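Notebook, bench 3
Sat 13 April

Came in to finish the equipment list for the disassembly cell before Milan takes it to purchasing. Writing down how I got to the numbers so I don't have to do it again in the summer.

Where we stand. The arm is paid for and the wrist camera came with it. What we don't have is a second set of fingers, a proper fixture for the workstation cases, a control PC that belongs to this project, or a budget line for test machines. The bench has been running on the PC we share with the Grover people, and they want it back full time when their line starts up again.

Fixture first. Right now the case is held with two bar clamps and a strip of rubber mat. It holds as long as the arm pulls straight up. Any side load on a latch and the case creeps toward the window, and then the saved positions are off and I have to touch up every point. Soluneo quoted a flat plate with a grid of tapped holes and four adjustable stops, 585 delivered. Chávez will do a similar plate, thinner, for less, but they want the drawing from us and the stops are extra. I asked for their stop price on Tuesday and have nothing back. Without it I can't compare them, so the list goes in with Soluneo and a note.

Check before ordering: plate thickness against the reach of the arm. Every bit we raise the case comes off the top of the travel, and the tower cases are already deep when laid on their side. I measured from the bench to the wrist flange at the home position and wrote it on the whiteboard. Need to put it in the drawing too.

Fingers. The stock ones are fine for cards and for lifting a loose cooler. They are too wide for memory latches. On this style of board the memory banks sit on both sides of the CPU socket, and the latches are close to everything else. What I want is a narrow pair with a replaceable tip, so that when we chip one we change the tip and keep the finger. Over makes a blank finger we can machine ourselves. Two pairs, one to use and one to ruin. Machining in house, so the cost there is shop time, and I have put it down as zero, which Milan will probably question.

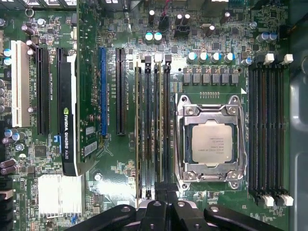 The control PC is the biggest item. I went back and forth on new against refurbished. We don't need much on the graphics side for what we run today, but the vision people want to move detection onto the local machine by next January, and then we would be buying twice. Quote for a new one with enough memory and a decent card is 1,726. A refurbished tower would come in well under that, with a short warranty. I have put the new one on the list and the refurbished one as the fallback line. If the fallback gets picked, the vision work stays on the server and we live with the lag. I'd like that written into the approval so it doesn't come back to the bench as a surprise.

Test machines. This is the line that got cut last time and I think it was a mistake. The plan then was to use whatever scrap workstations came in from the storage room. In practice they come in with different board layouts, different coolers, different case depths, and we spend the morning re-teaching instead of testing. I want one model, bought as a batch, with spare boards. I have asked for up to 500 for this. It doesn't get many complete machines but it gets a useful pile of boards, and most of what we practice is at board level anyway: pull a card, release a memory module, lift off the cooler.

Rules for the test boards, to go on the cabinet door when they arrive:
Boards used for practice don't go back into a working machine.
Cover on the CPU socket whenever the cooler is off and the arm isn't running.
Mark the board when a slot or latch is damaged, and write which one.
Graphics cards get taken out and put back by hand at least once before the arm is allowed near them.

The last one is from me. The retaining clip at the end of the slot is stiff on some boards and free on others, and I'd like to know which kind I have before the arm starts pulling.

Small stuff, bought out of the bench allowance and not on the list: thermal paste, wipes, a longer wrist strap, a magnetic tray for screws, white tape for marking cables. We have plenty of zip ties. Don't buy zip ties.

Lighting. I left it off the list and then put it back on. The finned heatsinks throw back a lot of light from the overhead lamp and the camera exposes for them, so anything dark nearby loses detail. Empty memory slots are dark plastic on a dark green board and they are the ones we most want to find. A diffuse panel on a bracket would help. I don't have a quote. Before spending money I'll try tracing paper over the lamp we have, clipped well clear of the bulb. If it makes a clear difference I'll ask for the panel in the next round.

Force sensing. Milan Van Wijk asked whether a wrist force sensor should go on this list. My answer for now is no. It costs more than the rest of the list put together and we haven't used up what we can get from the motor current readings. The case for it is the latches. When one sticks, the current goes up too late and the finger has already slipped or bent something. The case against is that half of the sticking is from the case moving in the clamps, and the fixture should fix that. I'd rather see a month of runs on the new plate first — then we know if the sensor is solving a problem we still have.

He also asked about a service contract on the arm. I read the offer again. It covers parts and one visit, but travel is billed separately and the response time is longer than it takes us to swap a joint module ourselves. Not worth it this year. What would be worth it is keeping a spare gripper cable on the shelf. The current one bends hard where it leaves the wrist. Added to the list, price to come from Over along with the finger blanks.

Order of purchase, if the money comes in pieces:
1. Fixture plate
2. Finger blanks and gripper cable
3. Test boards
4. Control PC

The PC is last only because we can go on sharing for a while. If Grover's restart date moves forward it goes to the top and everything else waits. I've asked for the date in writing.

Open points:
Chávez, price for stops. Call if no mail by Wednesday.
Over, lead time on blanks and whether the cable is a stock part.
Ask purchasing if refurbished boards can be bought from the reseller we already use, or if that needs a new vendor form. The form took longer than the delivery last time.
Cabinet space for the boards. The shelf under the oscilloscope is free if the old power supplies go.
Copy the wrist flange height off the whiteboard before somebody wipes it.

List is saved in the project folder as version 2. Milan gets it Monday morning. Arm parked, air off, lamp off.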